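Budgeting for hand-held grippers, second attempt

I said in February that I would write up how we plan the spending for the next lot of hand-held grippers. It has taken longer than I expected, mostly because the first spreadsheet was wrong and I had to start again.

We are a small group. We record people doing ordinary table jobs with grippers in their hands, and the recordings go towards training robot arms. The grippers are the largest single cost, and they are also the part I understood least when I began.

My first budget had one line for grippers and one line for everything else. The gripper line was more or less right. The quote from Lakatos came to 1,355 for a pair, before delivery, and the one from Plamen was 2,000 but with spare fingertip pads and a longer warranty. I put down the cheaper one and moved on. Tahira Soomro, who looks after our accounts, sent it back with a single question: what do you need to have on the table on the first morning?

It was a fair question and I couldn't answer it. So I went and stood next to the table while the work was going on, and wrote down what was in use. 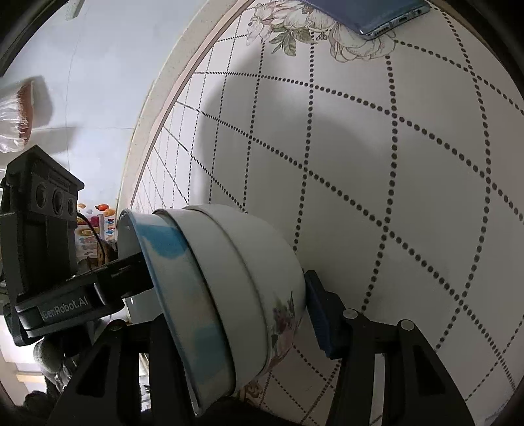
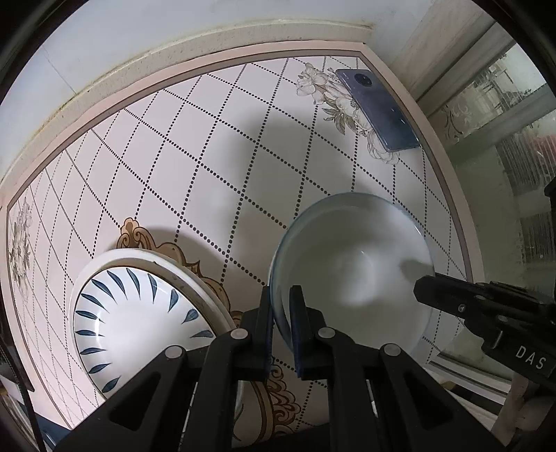

Bowls and plates are cheap, and I had left them out completely. They are not free, though. You want different sizes and rim thicknesses, and you want some that stack and some that don't. Charity shops do very well for this. I have put in 30 a month for crockery, which covers breakages as well, and I doubt we will spend all of it.

Pads are a different matter. They wear, and a worn pad slides on glazed china well before it looks finished. The Lakatos quote has no spares in it. Bought separately, the same number of pads that Plamen includes would close a good part of the gap between the two quotes. I had compared the two totals without reading what was under them, which is a basic mistake and I have made it before with printers.

Cables and storage come next. Recordings fill drives faster than I had allowed for, and we now keep two copies of everything. I have set aside about 500 for drives and put cables in the same line. Lirkeo wanted us to take a monthly storage plan in place of our own drives. It may make sense later, but I don't want another monthly bill while the number of sessions still changes so much.

Then there is time. Setting up, checking that both hands are recording, clearing the table and laying it out again all take paid hours, and they were nowhere in my first version. I still don't have a good figure. For now I have taken the hours we log for recording and added half as much again – it may be too high, but Tahira would sooner see it too high than missing.

One thing I took out was a second table. I had wanted one so that two people could work at once, but we would need another two grippers to make any use of it, and Nomo, who we rent from, would charge us for the extra floor space. It can wait for next year's budget.

As it stands, I am leaning towards Plamen. I have asked them whether the warranty covers the finger joints or only the electronics, and whether pads can be ordered in small numbers. If the joints are left out I will go back to Lakatos and ask for a price with spares included. The new spreadsheet has eleven lines where the old one had two, and Tahira has only queried one of them so far, the delivery charge.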